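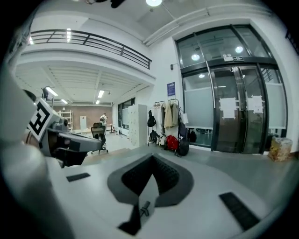

Entrance side of the hall with coat rack, lockers and mezzanine, Zandeo site.

Workplace Inspection Checklist – Automated Handling, Ground Floor
Last updated: October 2018
Inspector: Griet Dierckx
For the site: Raymonde Kowalchuk, shift lead

Marks: OK / ACTION / N/A. Comments follow the item they belong to.

1. Access and exits

1.1 Glass double doors open fully, nothing stored in the swing area – OK
1.2 Glazing marked so that people see it – OK
Frosted bands on both doors. Paper notices are taped to the glass as well. Move them to the wall if more are added.
1.3 Floor beside the entrance clear – ACTION
Cardboard box against the wall to the right. Remove or shelve.
1.4 Bags kept off the floor – ACTION
Bags under the coat rack. Lockers are next to the window and should be used. Staff report that since the shift change was shortened to 30 minutes, the rack is quicker. Kowalchuk to check whether every person on the new roster has a locker key.

2. Grippers and handling equipment

2.1 Jaws and rubber strips free of cuts and loose edges – OK
2.2 Screws and mounting pieces checked against the Charbonneau sheet – OK
2.3 Printed markers clean and flat – OK
Wipe with a dry cloth only. Solvent lifts the print.
2.4 Pinch-point training recorded for all operators – ACTION
Training record lists 36 people, roster lists 40. The missing four came over from manual packing after the Ralon cell was started. They may load and unload under supervision until trained. Due in November.
2.5 Stop button tested at start of shift – OK
Log complete. Two entries have initials nobody could match to a name; print the name in full.

3. Work organization

3.1 Written description of each changed job – ACTION
Packing has one. Tending does not. Operators describe the work as less lifting and more waiting, with short bursts when the cell faults. The old lifting assessment does not cover this.
3.2 Rotation between tending and manual work – ACTION
Planned every two hours. In practice the same people stay on the cell for a full shift, as they clear faults faster. Lead to enforce the rotation and pair each trained person with a newer one.
3.3 Seating for tending work – OK
Office chair on wheels with mesh back. Adjustment to be shown to each user.
3.4 Authority to stop the cell – OK
Any operator may stop it without asking. Confirmed in separate talks with both shifts. The output target of 300 cases per shift was raised as a pressure point and has been passed to Grotel management.

4. Lighting and mezzanine

4.1 Lights under the mezzanine working – OK
4.2 Railing fixed, no play in the posts – OK
4.3 Nothing stored against the railing on the upper level – OK
4.4 Leaning items at the back wall secured – ACTION
White board standing upright against the brick. Fix to the wall or lay flat.

Open actions go to R. Kowalchuk. Items 2.4 and 3.2 are re-inspected first – the others may be closed by written reply.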